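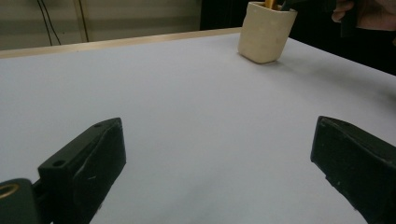

Figure 7. Fingers open and empty, container near the far edge of the table.

7. Small-object tidying: what to expect and how to set it up

7.1 Scope

Section 7 covers the task listed in the Gornis menu as TIDY-SMALL: a single light object is picked up from a flat table and put into an open container. It applies to the Kovov two-hand set used for recording and to the Indska bench arm used for playback. For folding and wiping, see Section 8.

Buyers often ask whether the system can be left to clear a dressing table or a workbench. At this release it can't. It can put away one known object at a time, on a prepared surface, with an operator in the room. The figures in 7.5 should be read before any unattended use is planned.

7.2 Before you begin

You will need:
Two hand-held grippers, charged and paired
One open container with a flat base
One object from the supported list (brush, pencil, spoon, marker)
A table cover in a plain, pale colour
Approved recording profile, version 20 or later

Remove rings and watches. Sleeves may be worn long but must not hang over the finger pads.

Note: The supported list refers to shapes. A make-up brush and a paint brush of the same length count as the same object. A brush with a loop or cord on the handle does not.

7.3 Preparing the table

1. Clear the table and lay the cover flat. Smooth it from the centre outwards.

2. Leave a strip of bare table showing along the far side. The Brito calibration routine looks for this edge and will stop with error 54 if it can't find one.

3. Stand the container towards the back of the table, upright. It may be left or right of centre.

4. Check that the container does not rock. If it does, change the container. Do not tape it down, as the tape edge is picked up as an object.

5. Dim or screen any lamp that throws a hard shadow across the cover. Soft shadows at the base of the container are acceptable.

6. Open both grippers fully and inspect the fingers. Light scuffing on the outer faces has no effect on grip. Replace a finger if the inner face is chipped or if it moves when pressed with a thumb.

Caution: Do not tighten finger screws with the gripper switched on. The jaws may close.

7.4 Recording a demonstration

1. Place the object on the cover in front of the container.

2. Take one gripper in each hand and hold both clear of the object.

3. Press and release the left trigger. Wait for the double tone.

4. Bring one gripper to the object. Close on the handle, away from any soft or loose part.

5. Lift until the whole object is clear of the cover.

6. Turn the object to the angle at which it will go in, move it over the opening and lower it. Open the jaws only when the lower end is inside the rim.

7. Withdraw the gripper straight up, then back.

8. Press and release the left trigger again. A single tone confirms that the file has been saved.

If the object is dropped, finish the recording and mark it as FAIL. Do not delete it. Failed recordings are used in the correction stage and a set without any will be refused on upload.

Note: The second gripper need not take part, but it must stay switched on and in your hand. It may be used to steady the container if the container slides.

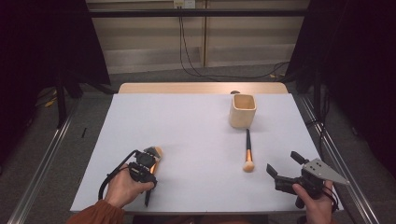

Starting position has more effect on the result than speed does. A person will pick up a brush from any side and sort out its direction on the way to the cup; the playback arm does this poorly, and every extra turn is another chance to drop the brush or catch the rim. For a first set, lay the brush lengthways in front of the cup with the end of the handle nearest the cup and the pale bristles towards you, and bring the open jaws in from the side. Once that set plays back reliably, turn the brush by a quarter for the next one. Do not mix directions within a set. Cables may rest on the cover, but keep them away from the path of the object – a loop that is dragged over the brush will spoil the recording.

Caution: Never reach into the container with the fingers of the free hand while a gripper is above it.

7.5 Results to expect

Our acceptance trial for this task consisted of 2,095 playback attempts on the bench arm, using the table preparation in 7.3. The object ended up inside the container in 1,651 of them. Attempts in which the container was knocked over were counted as failures even if the object stayed in it.

The failures fell into these groups, most frequent first:

Jaws closed beside the handle or on its very tip
Object met the rim and was pushed off the table side
Object released too early
Container tipped or moved

The trial used one object at a time and an empty container at the start of each attempt. A container that already holds something is harder, as the opening is partly blocked and the arm can't shift what is there to make room. Playback with more than one item in the container is permitted, but no success rate is stated for it.

For comparison with hand work: an adult does the same job without looking for more than a moment, and does not need the cover, the bare strip or a fixed starting direction. The system is of use where the same few objects go back to the same place many times a day and a missed one does no harm. It should not be specified for glass, for anything sharp, or for anything wet.

7.6 Playback checks

1. Put the object in the position used for the set.

2. Select the set and choose SLOW. Keep one hand on the stop button for the first run.

3. Watch the height of the object as it passes over the rim. If it clears by less than a finger's width, stop and record again with a higher lift.

4. Move to NORMAL after three clean runs in a row. The FAST setting is not available for this task.

5. If the arm pauses above the cover for longer than a few seconds, it has lost the object. Press stop, set the object back and restart – do not nudge the object while the arm is live.

7.7 Fault table

Error 54, edge not found: expose more of the bare strip and repeat calibration.
No double tone: battery low, or grippers paired in the wrong order.
Recording refused: no FAIL files in the set, or mixed starting directions.
Jaws close off-centre: finger loose or fitted to the wrong side. See Section 3.
Arm stops over container: container has been moved since calibration.

Section 7 last revised December 20, 2018. The quarter-turn sets are due to be added to the supplied library in the January update.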